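쿠키 안내: 이 사이트는 방문 통계와 로그인 유지를 위해 쿠키를 사용합니다. 계속 이용하시면 쿠키 사용에 동의하는 것으로 간주됩니다. [동의] [설정 변경]

라오베이징 얼바장(老北京二八酱) 스파우트 파우치 리뷰: 유리병 장과 비교한 토출, 잔량, 보관성

글: Selina Stöckli
2023년 1월

얼바장은 참깨장과 땅콩장을 2 대 8로 섞은 베이징식 장을 가리키는 이름이다. 참깨만으로 만든 즈마장보다 점도가 낮게 느껴지고 단맛이 조금 더 있으며, 훠궈 소스나 비빔면에 주로 쓴다. 국내에서는 유리병 제품이 먼저 들어왔고, 뚜껑 달린 파우치는 비교적 나중에 눈에 띄기 시작했다. 이번 글에서는 맛보다 용기 쪽을 중점적으로 본다. 장의 맛은 배합과 볶음 정도에 따라 달라지고 취향 차이도 크지만, 용기는 누가 써도 비슷한 문제를 겪는다.

비교 대상은 평소 쓰던 유리병이다. 입구가 넓은 병에 든 참깨장을 반년 가까이 썼고, 불만은 두 가지였다. 첫째, 기름층이 위로 뜨면 젓가락이나 긴 숟가락을 바닥까지 넣어 저어야 한다. 둘째, 어깨 부분에 붙은 장을 긁어내기 어렵다. 파우치는 이론상 두 문제를 모두 줄인다. 밖에서 주물러 섞을 수 있고, 남은 양은 밀어서 모으면 된다.

외형

형태는 세워 두는 연질 파우치이고, 모서리에 흰색 플라스틱 주둥이와 캡이 달려 있다. 주둥이가 중앙이 아니라 모서리에 있다는 점이 사용감을 크게 좌우한다. 기울였을 때 내용물이 한쪽 모서리로 모이므로 마지막까지 짜내기에는 유리하다. 대신 작은 종지에 따를 때는 손목을 조금 더 틀어야 한다.

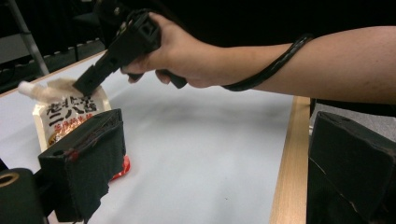

주방 / 소스·장류

인쇄는 흰색과 크림색 바탕에 굵은 붓글씨체로 제품명을 크게 넣은 구성이고, 아래로 내려가면서 갈색이 도는 주황색으로 바뀐다. 냉장고 안에서 다른 봉지와 섞여 있어도 글자 크기 덕분에 구분은 쉽다. 필름 표면에는 광택이 있다. 눕혀 두거나 여러 번 쥐면 잔주름이 생기는데, 주름 자체는 기능에 영향을 주지 않았다.

섞기

개봉 전에 먼저 주물러 섞었다. 방법은 단순하다. 캡을 닫은 채로 눕혀 놓고 아래에서 위로, 다시 위에서 아래로 손바닥으로 민다. 상온에서 6분 정도 반복하니 손에 걸리는 덩어리가 거의 없어졌다. 냉장 보관한 뒤에는 같은 시간으로 부족했고, 미지근한 물에 담갔다가 주물러야 했다. 유리병을 저을 때와 비교하면 기름이 넘치지 않는 점이 확실히 낫다. 다만 속이 보이지 않아서 다 섞였는지 촉감으로만 판단해야 한다.

한 가지 주의할 부분은 주둥이 안쪽이다. 몸통은 잘 섞여도 주둥이 통로에 남은 기름은 그대로여서 첫 토출분이 묽게 나온다. 처음 나오는 한 숟가락은 따로 받아 다시 개어 쓰는 편이 좋다.

토출

훠궈용 종지에 한 번 짤 분량으로는 다루기 편하다. 힘을 주면 줄기가 일정하게 나오고, 멈추면 끝이 잠깐 늘어지다가 끊긴다. 토마토케첩처럼 바로 끊기는 느낌을 기대하면 실망할 수 있다. 점도가 있는 장이라 주둥이 끝에 한 방울이 맺히며, 닦지 않고 캡을 닫으면 나사산에 장이 눌려 굳는다. 사용할 때마다 키친타월로 한 번 훔쳐야 한다.

잔량 시험

주방 저울로 두 용기의 잔량을 비교했다. 제품 표기량과 별개로, 시험을 위해 내가 직접 담고 잰 값이다. 같은 얼바장을 빈 스파우트 파우치와 유리병에 각각 427g씩 옮겨 담고, 더는 실용적으로 꺼내기 어렵다고 느낄 때까지 사용했다. 파우치는 Kenus 무지 제품, 병은 Gradel 밀폐병이다.

유리병에는 61g이 남았다. 일반 숟가락만 쓴 결과이고, 실리콘 주걱을 쓰면 더 줄어든다. 파우치는 손으로만 밀었을 때 병보다 확연히 적게 남았으며, 밀대로 아래쪽부터 말아 올리면 차이가 더 벌어졌다. 용기마다 한 번씩만 시험했으므로 경향을 보는 정도로만 참고하기 바란다.

파우치에서 장이 끝까지 남는 곳은 바닥 접힘부와 주둥이 반대편 모서리다. 가위로 자르면 꺼낼 수 있지만 자른 뒤에는 보관이 안 되므로 그날 다 쓸 때만 권한다.

보관

세워 두기는 가득 찼을 때만 안정적이다. 절반 아래로 내려가면 윗부분이 꺾여 앞으로 숙는다. 냉장고 문 칸에 Xolalpa 칸막이를 넣고 두 봉지 사이에 끼워 두었더니 해결됐다. 칸막이가 없으면 좁은 컵에 꽂아도 된다. 주둥이를 아래로 두는 방법도 시험했는데, 다음에 쓸 때 바로 나오는 장점이 있으나 기름이 반대쪽으로 분리되어 섞는 시간이 길어졌다.

개봉 후 기한은 포장 표기를 따르는 것이 원칙이다. 나는 냉장으로 옮기고 한 달 안에 비웠다. 병처럼 숟가락이 드나들지 않아 물이나 다른 양념이 섞일 일이 적다는 점은 파우치의 실질적인 장점이다.

맛과 용도

땅콩 향이 앞에 오고 참깨의 쓴맛은 뒤에 약하게 남는다. 그대로 먹기에는 되직하므로 물에 풀어야 한다. 물은 세 번 이상 나누어 넣는다. 한꺼번에 부으면 장이 뭉쳤다가 풀리는 데 시간이 걸린다. 부추꽃장과 삭힌 두부를 더하면 양고기 훠궈용 기본 소스가 되고, 간장과 흑식초를 더하면 냉면풍 비빔면에 맞는다. 빵에 바르는 용도로는 시판 땅콩버터가 더 편하다.

알레르기가 있는 사람은 이름에 주의해야 한다. 참깨장으로 알고 사는 경우가 있으나 얼바장은 땅콩 비중이 더 큰 배합이다.

평가

한 달에 한두 번 훠궈를 하는 집이라면 파우치 쪽을 권한다. 섞기와 잔량에서 차이가 분명하고, 종지에 바로 짤 수 있어 설거지도 하나 줄어든다. 매일 숟가락으로 떠서 쓰는 사람은 병이 낫다. 양을 눈으로 확인할 수 있고, 차가운 상태에서도 필요한 만큼 뜰 수 있다. 캡 나사산 관리와 절반 이후의 자립성은 감점 요인이다. 6월에 실온 보관과 냉장 보관의 기름 분리 속도를 비교해 추가할 예정이다.

댓글 4

면발연구
파우치를 미지근한 물에 담글 때 온도는 어느 정도로 하셨나요? 뜨거운 물에 넣었다가 필름이 걱정돼서 바로 뺐습니다.

Selina Stöckli
손을 넣고 있어도 편한 정도였습니다. 온도계로 재지는 않았습니다. 끓는 물은 쓰지 않는 것이 좋겠습니다.

Saskia Ruddock
나사산에 굳은 장은 칫솔로 닦으면 잘 떨어집니다. 저는 짜고 나서 파우치를 살짝 눌렀다 놓아 끝에 맺힌 것을 안으로 빨아들이게 합니다. 완벽하진 않아도 훨씬 덜 묻어요.

종지두개
병 잔량은 주걱을 쓴 값도 같이 있었으면 합니다. 집에 실리콘 주걱 없는 사람이 더 드물 것 같아서요.

문의: Gindham 리뷰 편집부 | 이용약관 | 개인정보처리방침 | © 2023 Gindham. 무단 전재 및 재배포 금지 | 맨 위로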